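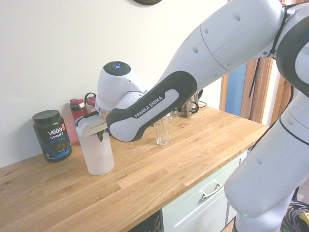 Cup grasp at the rim, Franka on the kitchen counter.

Mar 24, 2019
Project notebook, Kamata (undergrad manipulation project, Westow group)

Worked on cup grasps most of the day with Tadhg. Yannick came in after lunch to look at the logging.

Goal is still the same: pick a cup off the counter, move it to the other end, set it down upright, go back to home. The judges in April will bring their own cups, so we can't tune for one shape and leave it there.

Started with rim grasps from above, one finger inside and one outside. The frosted plastic cup is our default because it survives being dropped. Main trouble with it is that the wall gives when the fingers close. At the force we had been using for the blocks it went oval, and when the gripper opened again it sprang back and tipped. Turned the grasp force down in steps until the rim stopped deforming visibly, then came up one step. That value is in the config under cup_soft. Do not use it for the glass.

Approach height matters more than I expected. If the fingers go too deep, the hand bumps the rim before closing and shoves the cup along the counter. Too shallow and it rotates out on the lift. Ended up 14 mm below the rim. Tadhg wanted deeper, and we tried it, and it was worse on the tapered cups.

Ran a block of 45 attempts with the new settings, cup placed by hand within the taped area each time. Failures were mostly of one kind: the depth estimate on the frosted plastic is noisy and the rim comes out low. The Estutix filter helps if you let it average for a second before planning. Without the wait it grabs whatever the last reading was. I have put the wait in as a parameter, default on.

The clear drinking glass is a different matter. Depth goes straight through it and we get the counter instead. Left it standing out as an obstacle for now, and the planner knows about it only because I typed its position in. If anyone moves the glass, change the number in scene.yaml or the arm will plan right through it. Same goes for the kettle at the back, although the box around that one is oversized, so there is some slack.

Yannick's notes on logging: the full dataset stands at 1,981 episodes, but he went through the early ones and a lot have the wrong timestamp on the gripper state. He thinks up to 1,000 are usable for training as they are. The rest can be fixed with a script if the offset is constant, and he will check that first. Please don't delete anything from the Tenenwood drive until he has.

Other things:
-- Wrist joint gets close to its limit when the cup is at the far left. Moving the start pose should sort it. Not done yet.
-- Cables on the floor by the base need tying back. I caught my foot in them again.
-- Counter oil has made the tape lift at one corner. Re-tape before the next run and re-measure, since the old marks will be off.
-- Need a heavier ceramic mug. Tadhg has one at home.

Next session: start pose, then mugs with handles. I'd like to try a side grasp on the mug before we commit to rim grasps for everything. Tadhg thinks the side grasp will foul on the counter with this hand and he may be right, but it's an hour's work to find out.

Westow group, project notebooks -- contact the lab office for access | Back to top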